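Fuvolstead Tischarm-Bausatz im Werkstatttest

Der Fuvolstead kommt als Bausatz in zwei Kartons. Arm, Handgelenk und Greifer sind vormontiert, Netzteil, Steuerbox und Kabelsatz liegen getrennt bei. Getestet wurde in der Gemeinschaftswerkstatt Uddin über den Juni hinweg, überwiegend mit dem mitgelieferten Greifer und Firmware im Auslieferungszustand.

Aufbau

Die Anleitung veranschlagt 100 Minuten, gebraucht haben wir 122. Der Mehraufwand entfällt fast ganz auf die Basis. Die Bohrungen der Klemmplatte sind knapp toleriert, zwei Schrauben ließen sich erst nach dem Lösen der Nachbarschrauben ansetzen. Die Steckverbinder sind mechanisch codiert und lassen sich nicht vertauschen. Eine Zugentlastung fehlt. Wer den Arm häufig umsetzt, sollte sie nachrüsten.

Software

Die Oberfläche heißt Ginton und läuft lokal im Browser. Positionen werden von Hand angefahren und gespeichert, Abläufe als Liste zusammengesetzt. Schleifen sind möglich, Verzweigungen nur über eine Skriptdatei. Die Dokumentation der Skriptbefehle ist lückenhaft, Rückgabewerte fehlen teilweise ganz. Nach einem Not-Halt verlangt Ginton jedes Mal eine neue Referenzfahrt – das ist korrekt, kostet im Alltag aber Zeit.

Greifen

Kleinteile auf einer harten Tischplatte sind eine undankbare Aufgabe: Fährt der Greifer zu tief, setzt er auf und die Achse meldet Überlast. Syafiqah Kusuma hat deshalb eine nachgiebige Unterlage vorgeschlagen. Seitdem liegt ein gestepptes Kissen im Arbeitsbereich, und die Überlastmeldungen sind selten geworden. Der Greifer selbst schließt gleichmäßig, die Kraft ist in 7 Stufen einstellbar. Für Zahnräder genügt Stufe drei, glatte Rohrstücke brauchen mehr.
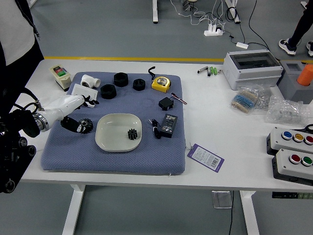
Schwarzes Zahnrad mit weißer Stirnseite im Greifer, ein kleineres liegt auf dem Teller.

Schwächen zeigt der Bausatz bei flachen Teilen. Dünne Platten bekommt der Greifer nur an der Kante zu fassen, Muttern muss man hochkant stellen. Der Zubehörsatz von Britadeck mit schmaleren Fingern passt mechanisch, die Greifweite muss danach in Ginton neu eingetragen werden.

Fazit

Für Sortier- und Umsetzaufgaben im Hobbybereich ist der Fuvolstead brauchbar. Nach etwa 1.000 Greifzyklen war kein Spiel im Handgelenk feststellbar. Abzüge gibt es für die Basis und die Skriptdokumentation.

Wertung: 7 von 10 Punkten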